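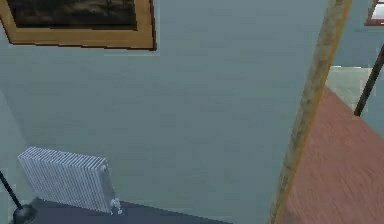 Hanging heavy frames on old plaster – wire, D-rings or cleat?

tolman_k
I have a framed oil landscape to hang, 17 lb on the bathroom scale including the backing board. The wall is plaster over wood lath, painted, in a house old enough that the studs don't land where you'd expect. The magnet method found lath nails, but the columns they make are irregular.

The frame has screw eyes and braided wire. My plan was a single hook rated for 50 lb, the angled nail kind, on the existing wire. Is there a reason not to do that? I'd like one hole if possible.

parrish_lane
Replace the screw eyes first. They pull sideways out of soft molding, and on an old frame the threads are usually half stripped already. D-rings, screwed flat, one third of the way down from the top.

One hook will hold the weight. It won't keep the frame level. A wire on a single point pivots every time a door closes, and wide flat molding shows a tilt more than a narrow one does. Use two hooks, spaced about a third of the frame width apart, same wire.

Murchie
Two hooks on a wire, yes. But skip the wire altogether if you can measure. D-rings straight onto two hooks puts the load vertical on each one. With a shallow wire the tension is a good deal higher than the weight of the picture. At 30 degrees from horizontal, each side of the wire carries the full 17 lb, and the rings are being pulled inward the whole time.

parrish_lane
The arithmetic is right but it doesn't matter at this weight. Number 4 braided wire is fine with it and so are the rings. Hanging directly off the rings means the two hooks have to match within a sixteenth, and on plaster the nail goes where the lath lets it go. Wire forgives that.

dunmore77
Pilot hole. Nobody has mentioned it yet. Masking tape on the wall, 1/16 bit, drill at the same angle as the nail. If you hammer straight into old plaster you can break the keys off behind the lath and end up with a loose patch the size of a plate.

tolman_k
Pilot hole noted. Tape too, although the paint is fairly new and I'm nervous about lifting it.

dunmore77
Use the low-tack kind and pull it back on itself slowly. If the paint has had a month to cure you'll be fine.

Hawi Gashaw
I hang for a small regional museum and do private houses on the side. A few points.

Find out whether the plaster is sound before picking the hardware. Press with the flat of your hand across the area and tap with a knuckle. If it moves or sounds hollow, go somewhere else or get into a stud. Hook ratings assume a sound wall and the label will not say so.

For an oil of that weight on sound plaster, I use two hooks and D-rings with no wire. Murchie is right about the inward pull. On mitered corners that have been reglued once, it opens the joint at the bottom over a number of years. I had 211 frames through a condition survey, and open lower miters were the most common fault.

Outside walls: put bumpers on the bottom corners so there's an air gap. 6 mm is enough.

parrish_lane
Were those frames all on wire, though? Open lower miters could just be the weight of the glass sitting on the bottom rail.

Hawi Gashaw
Mixed. Most were on wire, and a good part of those were glazed, so I can't separate the two causes from the survey. I'd still take the wire off. It costs nothing but measuring.

Murchie
For matching the hooks: cut a strip of cardboard to the exact ring spacing, punch both holes, level the strip on the wall and mark through it. I get inside a sixteenth every time. If one is slightly low, a turn of tape around the hook takes it up.

oldfieldj
French cleat. I bought the 12 inch Dirkell aluminum one for a mirror and haven't touched it since October. It can't tilt.

parrish_lane
A cleat wants screws, and screws want studs or anchors. He asked for one hole and you've got him up to four.

oldfieldj
He asked whether there was a reason not to. Toggles in lath are fine.

dunmore77
Toggles in lath are fine if the drill lands in the gap between strips. If it lands on a strip you're better off with a plain wood screw. You don't know which until the bit is through, so have both on hand. Also, check that the back of the frame is deep enough to take a cleat. Plenty of flat moldings are too thin for the screws.

tolman_k
Molding is 5/8 at the back, so the cleat is out unless I build it up. Plaster is solid over the left half of the wall and a bit drummy near the window. I'm going left.

Any opinion on height? The ceiling is high and my first instinct was to go up with it.

Hawi Gashaw
Center of the picture at 57 to 60 inches off the floor, whatever the ceiling does. Dark landscapes need to be at eye level or you only see the reflection off the varnish. If it has to go higher, use longer bumpers at the top so it leans forward a little.

Murchie
58 here. Measure down from the top of the frame to the rings with a steel rule, and do it for each ring separately. They are rarely the same.

tolman_k
They weren't. 2 mm difference, left to right. Moved the right one, plugged the old hole with a toothpick and glue. Two hooks, no wire, center at 58. Level reads true. I'll check it again after the heat has been on for a few weeks.

parrish_lane
Check the rings when you do. Screws in old softwood loosen the first winter.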